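La foto de familia que falta

Las madres hacen las fotos y no salen en ellas. Lo sabemos todos y seguimos igual. Cumpleaños, playa, la función del cole - ella detrás del móvil, diciendo que nos juntemos un poco más.

Hace unos meses quise montar un álbum para los setenta de la mía. Tengo 310 fotos de mi infancia escaneadas. En 31 aparece ella. Y en casi todas de espaldas, o con media cara, o recogiendo platos. Mi padre, que trabajaba en Nellham y venía los fines de semana, sale el triple. Así de injusto.

Encargué el álbum en Illura, 48 páginas. La plantilla traía un apartado titulado "Mamá, la reina de la casa". Lo borré. Reina de qué, si comía de pie.

Me molesta ese tono. El ramo, la taza, el mensaje de marzo con corazoncitos. Una tarde de homenaje y luego otra vez a preguntarle dónde están los calcetines. No digo que el ramo sobre, a mi madre le encantan las flores. Digo que es barato, y lo digo yo que he regalado unos cuantos.

Ella no quiere homenajes, además. Quiere que la llame sin prisa. Que le pregunte por Olent, el pueblo donde creció, y por aquellos años en el taller de Kolář, de los que no sé casi nada. Cosía, creo. O llevaba las cuentas. Cuarenta y tantos años de hijo y no lo tengo claro. Da verguenza escribirlo.

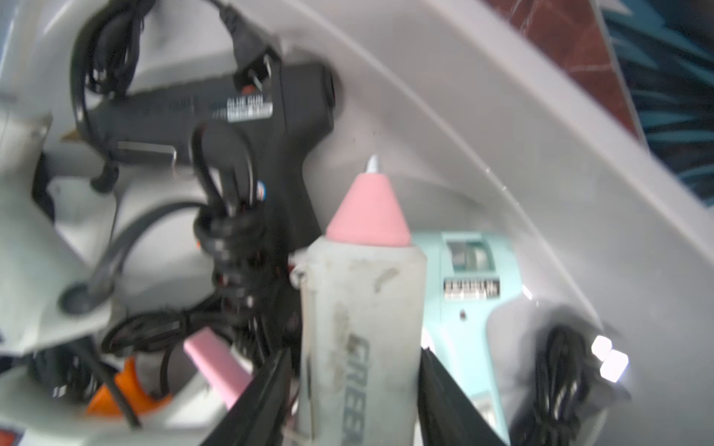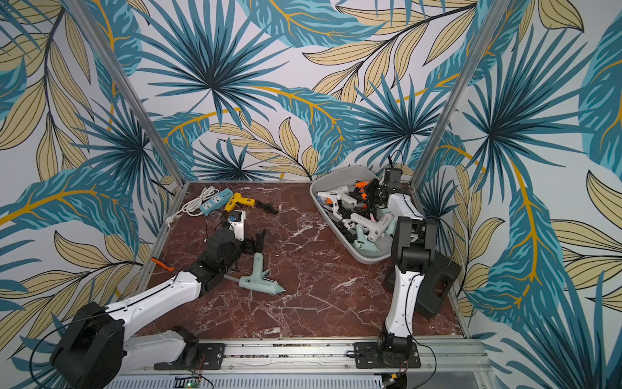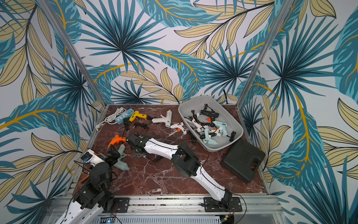 Lo que propongo, y es poco

Quitarle el móvil de la mano. Sin avisar, sin pose. Que salga leyendo, discutiendo, dormida en el sofá aunque proteste. Protestará. La mía dice que sale fatal desde 200 años antes de Cristo.

Y preguntar antes de que haga falta adivinar. Apuntarlo en algun sitio. Quién era antes de nosotros, con quién bailaba, qué trabajo dejó y si le dolió dejarlo.

Al final el álbum se quedó con páginas en blanco. Se lo di así. Estuvo un rato pasándolas y me preguntó si podía poner ella unas fotos que guardaba en una caja, de cuando era soltera. Vamos por la segunda página.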